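Brumix haulage drivers clean up at Lullville

I've only just got my boots off, but what a day it was at the Lullville lorry skills day! Our lot from the Kuswood depot took 2 of the top prizes.

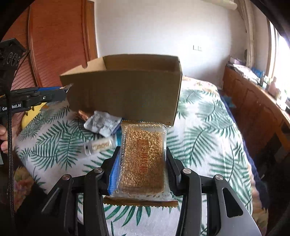

The reversing test was the hard one, 50 metres back between the cones with Riviere's drivers all watching (no pressure, then). It's hungry work, and a packet of Sesame Soft Candy is just the sort of thing I want in the cab for the run home. We had 300 people along the fence by noon, and they cheered every clean park.

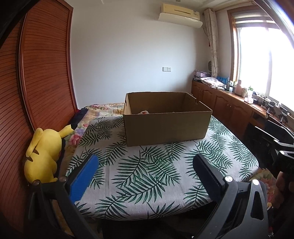
What's next

The regional round is at Riviere in February, 230 miles away, so we're setting off early. Come and wave if you're near the yard!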